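Search this forum
Search Go

Two-finger jaws vs. suction for mixed bin picking

tamsin_h
OK, I've been itching to start this thread! Our shop finally got bench time to run the Draka parallel jaws against the Plusix suction cup on the same arm, same bins, same junk drawer of objects. I came in sure suction would walk away with it. After 200 picks each I've switched sides, and I'm kind of giddy about it.

The jaws are just so good at going in sideways. Anything with an edge, they get a finger down next to it and pinch. Suction was faster per pick and lovely on flat faces, but every soft toy was a coin flip.
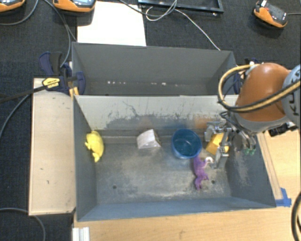

The part I keep fiddling with is approach angle near the walls. Straight down is fine in the middle of the bin, but close to a side wall I tilt the wrist a few degrees away from it so the outer finger has room to open. That one change did more for me than a whole evening of messing with grip force.

Has anyone else done this back to back? I'd love numbers.

bolt_and_nut
Love this, but 200 isn't a lot. We logged 4,000 before I believed anything, and our ranking flipped twice on the way. Also, which cup? A bellows cup and a flat cup are two different animals on soft stuff.

tamsin_h
Flat cup. Fair point! I have a bellows one in a drawer and I'll swap it in.

delwyn.baxter
I'm going to disagree with the premise a little. Your object mix decides the winner before you power up. Throw in shrink-wrapped boxes and suction looks like a genius. Throw in figures with arms and legs and jaws look like a genius. What I'd want to see is the miss rate split by object, with the camera misses pulled out. Half of what people call a bad grip is a bad depth reading, especially on shiny cups.

bolt_and_nut
+1 on splitting out the camera misses. We did that on our Hinds setup and 1,244 of the 4,000 had some kind of depth hole over the target. Most still got picked, but wow.

utow_fan
Camera first, always. I moved my Utow so it looks down at a slight slant and the cups got way easier – the rim shows up properly now. Took maybe ten minutes and I felt silly for waiting so long.

tamsin_h
Delwyn, I hear you, but I don't get to choose my mix. Customers send returns and returns are weird! So for me a gripper that's decent on everything beats one that's brilliant on boxes. I do like the per-object split though, and I'm already saving the depth images, so it's only a matter of sorting them.

delwyn.baxter
Then jaws it is, for you. I'd still bolt a small cup between the fingers. Two tools on one wrist, no tool change.

tamsin_h
Ooh. Does the hose survive when the wrist rolls all the way over?

delwyn.baxter
If you leave a generous loop, yes. Mine is on its second hose since November, and the first one was my fault for zip-tying it too tight at the elbow.

bolt_and_nut
Please post it if you build it. And run the bellows cup first!

tamsin_h
Bellows cup goes on tonight after 6. Will report back with the split.

Contact us | Copyright the forum and its posters | Back to top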